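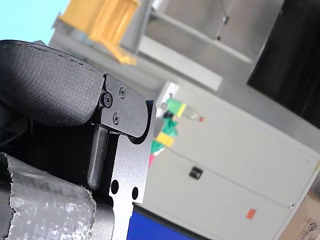

Issue 2

Print this page | E-mail this page

Lotau 800 Dehumidifier: Setting Up

Read this section before you plug the unit in. If the carton arrived on its side, stand the unit upright for at least four hours first.

Choosing a spot

1. Pick a level, hard floor. Thick carpet will block the lower intake.
2. Leave a gap of about a foot on all sides. Curtains and bedding should be kept well clear of the top grille.
3. Close the windows and outside doors in the room. Inside doors can stay open if you want to dry more than one room.

CAUTION: Do not run the unit in a bathroom or laundry room where it could be splashed.

Fitting the tank and filter

4. Pull the tank straight out from the back. Remove the foam block that holds the float in place and throw it away.
5. Check that the float moves up and down freely. Slide the tank back until it clicks. The tank light stays on if it is not seated.
6. Lift the filter door on the left side. Take the filter out of its bag and slide it in with the tab facing you.

Note: Units from the first run came with the filter already fitted but still in the bag. Open the door and check.

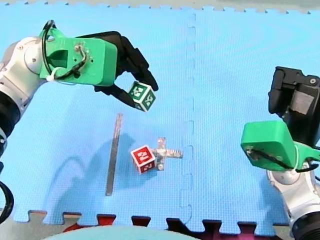 Using the drain hose (optional)

7. Switch the unit off and remove the tank.
8. Twist the rubber plug out of the drain port. Keep the plug. You will need it if you go back to using the tank.
9. Push the hose on as far as it will go and tighten the clip by hand.
10. Run the hose downhill to a floor drain, with no loops or kinks. It will not drain uphill. For a sink or a raised drain, order pump kit 1841.

First run

11. Plug straight into a grounded wall outlet. Do not use an extension cord.
12. Press POWER. The fan starts right away and the compressor follows after three minutes.
13. Press the down arrow until the display reads 50.

Older homes with stone or block basements may need a week of steady running before the reading drops. The first tank or two will fill quickly. Empty them and carry on.

CAUTION: After switching off, wait three minutes before switching on again.

If the display shows E4, the room is too cold. Turn the unit off and try again when it is above 41°F.

Section revised 2 August 2021, K. Ahuja

Print this page | E-mail this page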